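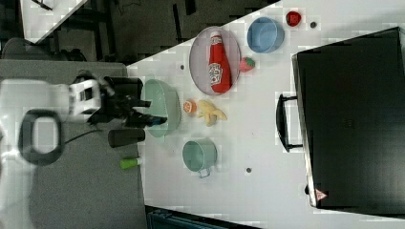
Toy kitchen things on the white table, with the mint-green colander.

Home language during pretend cooking – do you correct the mixing?

wubit_g
Posted in: Two languages at home
August

Hello everyone. I have read this board for a long time but it is my first thread, so please excuse me if the question was already discussed.

We live in Womcombe and I speak Amharic with my daughter, who is four. My husband speaks English with her. Until the spring she answered me in Amharic for most things. Now she goes to preschool at Nundell and the English is winning very quickly. The only time she still speaks long sentences in my language is when we play kitchen together. She cooks, I am the guest, and I must order something.

My problem is that the sentences are now mixed. The verbs are Amharic, but all the kitchen nouns are English: pot, lid, spoon, colander. She has never heard the word colander from me, so I suppose it came from preschool. When I repeat her sentence with the Amharic word, she stops playing and says "No, Mama, you are the customer." When I don't repeat it, I feel that I am letting the word go away forever.

What do you do in your families? Do you correct, repeat, or stay quiet?

Wubit Gebretsadik

skutmont_dad
Reply 1

Stay quiet. I did the opposite with my older boy and I regret it. I corrected every noun in Portuguese, and by the age of six he did not want to play with me in Portuguese at all. With the younger one I let everything pass and he speaks more. His grammar is not so pretty, but he speaks.

The game is the only place where she is in charge. I would not touch it.

ys_chae
Reply 2

I do not agree with the reply before me, or I agree with only half of it. If the parent stays quiet for two years, the child has a language with verbs and no nouns. I saw this with my niece. She could say "give me that thing from over there" in very good Korean, and she could not name one object in the kitchen.

My way is to be a difficult customer. The customer is allowed to speak, so the customer can ask for things by name. "I cannot eat this without a spoon. Where is my spoon?" The child hears the word and must do something with it, and the game continues. You don't correct anything. I do this for 20 minutes before dinner with my son, and he is now a difficult customer too when it is my turn to cook.

Young-sook Chae

marble_and_moss
Reply 3

We had a long fight about this in our house, so I am glad to see the thread. My husband's mother kept a notebook of words our daughter "should know" in Croatian. At the end it had 460 words in it. My daughter found the notebook and asked if it was a shopping list for the whole street.

I think lists are useful for the adult and bad for the child. Keep the list in your pocket.

skutmont_dad
Reply 4

ys_chae, a difficult customer is still a teacher with a different hat. My son noticed it after a short time. He asked me why I always wanted the thing that was hardest to say.

ys_chae
Reply 5

Then you asked for the hardest thing, and it was too visible. Ask for something boring.

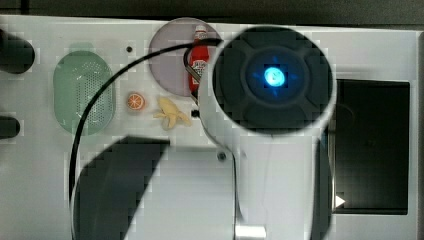

The words which a child already wants to use are the easiest to bring into the home language, and for small children this is usually food and what they put on food. I would begin there and leave colander for later – I had to look it up in Korean myself. Take the ketchup bottle, there by the plate at the top of the photo. The noun is nearly the same in many languages, so there is no fight about it, and the work is done by the words next to it: open it, turn it over, a little more, that is too much. My son learned "that is too much" in one afternoon and he has used it against me since then.

um_reader
Reply 6

I live on the Um side of the river and we have a small group for families at the library, mostly Polish and Tigrinya speakers. I want to add one point. We talk here as if mixing were an illness. In our group the children who mix in the game do not always mix with the grandmother on the telephone. They know who understands what. Wubit, does your daughter use "colander" with somebody who has no English?

wubit_g
Reply 7

Thank you all, I did not expect so many answers.

um_reader, this is a good question and I did not know the answer, so I tried it. My mother called in the evening and my daughter explained to her a soup she had cooked. She did not have the word for colander. She said "the bowl with the holes, for the water to go out," all in Amharic. My mother understood immediately and told her the way our family says it. My daughter repeated it without any protest! From me she would not accept it.

So maybe I am not the right customer.

marble_and_moss
Reply 8

"The bowl with the holes" is better than colander. I would keep it.

skutmont_dad
Reply 9

I give in on the grandmother. Mine is also allowed to correct everybody, including me. But between parent and child I stay with my opinion.

ys_chae
Reply 10

We will not agree and it is fine. One practical thing, Wubit: if your mother can be on the video call during the game, let her be the customer. We did it with my aunt. She ordered 20 dumplings and then complained that they were cold.

um_reader
Reply 11

Be careful with the video call if the child is tired. Ours began very well, and then the telephone became more interesting than the kitchen. We now put it on the shelf with the sound on and the screen turned to the wall.

wubit_g
Reply 12

I will try with the sound only. My mother already asked what is on the menu, and I had to tell her that so far it is only soup.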